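Rules for sharing a bin cell with people, a thread. We rewrote ours at the Mullville shop in February and a few folks asked to see them, so here goes – 7 posts, grab a coffee

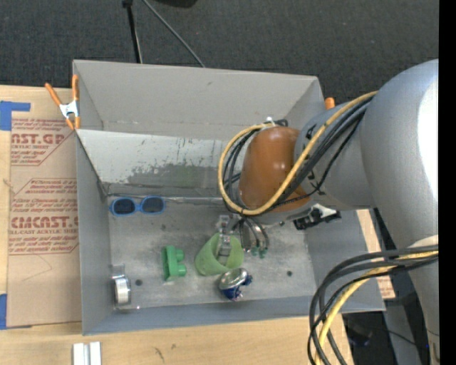
1/7 Clamp the bin. Every time! We use spring clamps with orange handles because you can spot them from the door. If the bin can slide, every pick you taught is a guess.

2/7 Mixed objects only count as mixed if they're annoying. Sunglasses, a roll of tape, a cup, a crushed can, a toy block. Our old rule said "varied items" and people kept loading five boxes (guilty, I did it too).

3/7 Cables get checked at the start of every shift. Swing the wrist both ways, slowly, and watch the loops. Anything that pulls tight or rubs gets retied before the first run. The Flurndale crew adds a photo to their log and I'm stealing that.

4/7 Hands stay out of the bin until the arm is stopped AND the person reaching in has the pendant. Both. A paused program is still a live robot, please don't argue with me on this one.

5/7 Slow speed for the first 60 picks after any change. New gripper tips, new bin, new table, doesn't matter. Daltden wanted fewer, we said no.

6/7 Two people sign off on a change to the cell, and one of them has to be somebody who didn't make it. We call it the Pavlović rule, long story.

7/7 Still fighting over where the stop button should go – left of the table or by the door? Tell me how yours is set up, I'm collecting answers before we drill any holes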